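Keeping Two Hands in Working Order
Oct 6, 2022

The Vetberg cell occupies one carpeted corner of the Skultunska building, and the daily work of keeping it ready begins well before either arm moves. Staff check the wrist cables first. A connector that has worked itself out by a hair will pass a visual inspection and then drop a finger signal halfway through the morning.

The cell was delivered in January by Nutport, which supplies the arms and hands and holds the service contract. Daily care is left to the laboratory. The written routine has 8 steps and is kept on a single sheet, signed at the start of each shift.

Most of the sheet concerns the hands. Each finger is opened and closed through its full range, then held extended for two minutes while the operator watches for drift. The index finger receives closer attention than the others. It does most of the pointing and nudging, and its tendon is replaced after 650 hours of use whether or not it shows wear. The old part is bagged, labeled and returned to Nutport.

Calibration follows. A checked tablecloth serves as the working surface for many of the sessions - its even squares make it easy to see when a fingertip has landed short. Ordinary household goods are then set out for handling trials. Soft toys and bottles present little difficulty. Thin-framed eyeglasses are harder, and foil wrappers, which shift at the lightest touch, are left until both hands have passed their checks.

Repairs are less frequent than the laboratory had planned for. The left hand has been removed twice, once for a cracked thumb housing and once for a noise that was finally traced to a loose strap on the upper arm. Refitting takes most of an afternoon, largely on account of the cables, which must be routed so that the elbow can bend without pulling on them.

A revised sheet is in preparation. It will move the cable check to the end of the shift as well as the beginning, at the request of the operators.

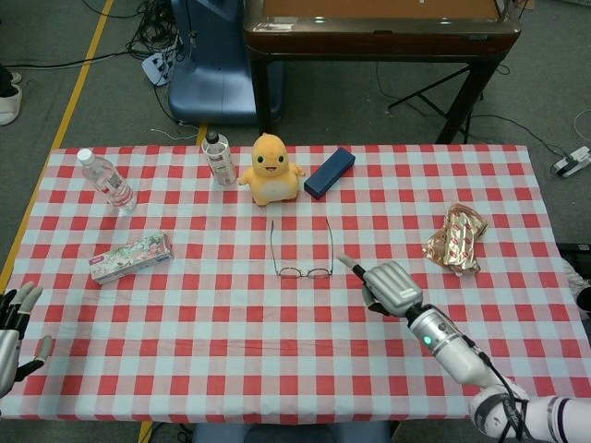
Haddad writes that a second cable check will find little if the arms have already been parked, and asks that it be done with the elbow fully bent, where a tight cable shows itself.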